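Rasten quilted mattress — review after a few months

Posted 5th July by Lacey Hulme

Writing this fast, bed has to be made before people get here. Short version: good mattress, annoying to dress. Long version below.

We bought the Rasten for the spare room in November. Before that we had an old Podness that sagged in the middle so badly my brother-in-law Iker started sleeping on the floor next to it. Paid $527 with delivery. Two guys carried it up, took the old one down for $26 extra. Fine. No complaints there.

Came rolled. Cut the plastic, stood back, it puffed up. Smelled like a new shower curtain for 3 days, window open, then gone. The leaflet said to wait overnight before using it and we did, mostly.

Comfort

Medium-firm. Firmer than the website makes it sound. I'm a side sleeper and my shoulder was cranky the first week, then okay. My husband Themba sleeps on his back and loves it, wants one for our room too. Iker has stayed over twice since and used the bed both times so I guess that's his review.

Edges are so-so. Sit on the side to put socks on and you slide a little. Lie near the edge and it's fine.

Not hot. I had it through one really sticky week when the AC was out and slept OK on it with just a sheet.

The cover

Gray, diamond quilting, little white stars all over it. I thought the stars looked like a kid's room when I ordered but under a sheet who cares. And when the bed is stripped I kind of like them now. Gray is a smart pick too, my old white one showed everything.

The quilting is soft and a bit puffy. Nice under your hand. No loose threads yet, and I've looked.

Here's my gripe tho. Sheets. Anything thin wanders on this thing, and if you drag the cloth over from one side without opening it out first you end up with a rope. Every time. You pull, it twists, you pull harder, and now half of it is spread out and the other half is a cord across the matress.
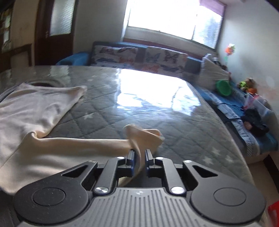
Getting sheets to stay put

What works for me, after a lot of swearing:

Open the whole thing out at the foot of the bed first. Shake it. Then walk it up. Slower but you don't have to untwist anything.

Heavier cotton. I switched to the Cifuentes set, the thick one, and it grabs the quilting way better than the slippery microfiber I had. Not cheap. Wait for a sale.

Deep pockets on the fitted sheet. Regular ones pop off the corner at the head — always the same corner, the one by the wall that you can't reach.

I tried those elastic clip straps from Flitance as well. Meh. One clip let go the second night and I found it with my foot.

Cleaning

Spot clean only, cover doesn't come off. That's a minus at this price. I got a coffee drip out with dish soap and a damp cloth, dabbed it, left it to dry by the fan. No ring. Would still put a protector on if you have kids or a dog.

Would I buy it again

Yeah, for a guest room. For every night I'd try one in the store first, the firmness isn't for everybody. 4 out of 5, lost one for the cover not being washable and for the edges.

Someone asked on my last review about the handles: none on mine. Turning it is a two person job, and get a good hold underneath, don't yank on the quilting.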